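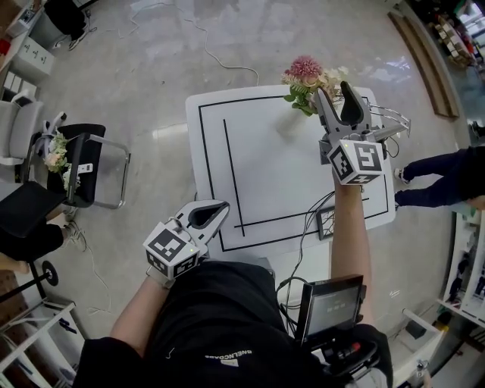

Milovan Kolev
Thread starter, regional touring car section moderator

Posted 7 February 2019

Does anyone else think the reverse grid has to go? I got the final timing sheets for last season from the club and I've been through all 109 pages of them, so you don't have to. The guy who qualified sixth started race two from the front every single time, and by the middle of the year people were plainly lifting on their last lap to land there. At the June round I watched two cars crawl through the final chicane like they were looking for a parking spot. One of them was my favorite driver in the field. I still clapped.

My vote is to set the race two grid by fastest laps from race one. Go ahead, tell me I'm wrong.

brakebias_bob
You're wrong. Fastest lap grids just reward whoever pits for new tires with three laps left. We tried it in the Casar Cup years ago and half the field treated race one as a very long out lap.

Tahira Dogar
Bob's right about Casar. I was marshaling at post 6 and there was a line for pit lane. A line! I've seen calmer scenes at a donut shop on free coffee day.

I'd keep the reverse grid but draw the number out of a hat after qualifying. If you don't know whether it's six cars or ten, you can't aim for it.

Milovan Kolev
A hat. Wonderful. The teams are spending mortgage money and we're going to a hat.

Tahira Dogar
You lost your mind over spin-offs in the wet last year and that was basically a hat too.

slow_in_slow_out
Could be worse, the Rosico series used a spin wheel on stage at the sponsor's tent. It stuck. They spun it again. The team that liked the first result filed a protest and I think that protest is older than my youngest kid now.

Kamran Sethi
Speaking as somebody who paid to be in the back half of that field, please leave the reverse grid alone. The Qureshi car qualified eighth or worse most of the season. Starting up front twice is the only reason my sponsor has a picture of his logo in clean air. It's on his office wall. He gives visitors a tour of it.

If you go by qualifying or lap times in both races, I can tell you the top three right now and save everybody the gas.

brakebias_bob
Or you could go faster, Kamran.

Kamran Sethi
Thank you Bob, I'll let the engine know.

Milovan Kolev
OK, that's a fair point about the sponsors and I hadn't given it enough weight. But the lifting bothers me. It's a race. People paid to get in.

Ffion Jenkins
They paid very little to get in, and 3000 of them came to the June round, the one you're complaining about. Race two was the best thing I saw all year. Four cars into turn one, three and a half out the other side.

Also nobody has mentioned success ballast. Take the weight off and you wouldn't need the reverse grid to mix things up, because the quick cars would go back to breaking themselves.

slow_in_slow_out
Ballast thread is over there, Ffion. It's at 1386 replies and I don't recommend it.

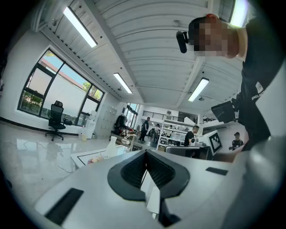
Where the vote stands (edited into the first page by Milovan Kolev)

Keep the reverse grid as it is: Kamran, Ffion
Keep it but draw the number: Tahira
Fastest laps: me
Bob says he wants "proper racing" and won't pick one. Put yourself down for something, Bob.

Shamim Lashari
Put me with Tahira. I kept time for the Studutik one-make races when they drew the number, and the sandbagging mostly dried up. Drivers still complained, but they'd complain about a trophy being heavy.

One thing though - do the draw before anybody's out of the car. We did it an hour later once, and by then every team had a theory about who'd been near the envelope.

Milovan Kolev
How many numbers did you have in there?

Shamim Lashari
Five through ten. Somebody wanted to add zero and got shouted down.

brakebias_bob
I'd have voted for zero.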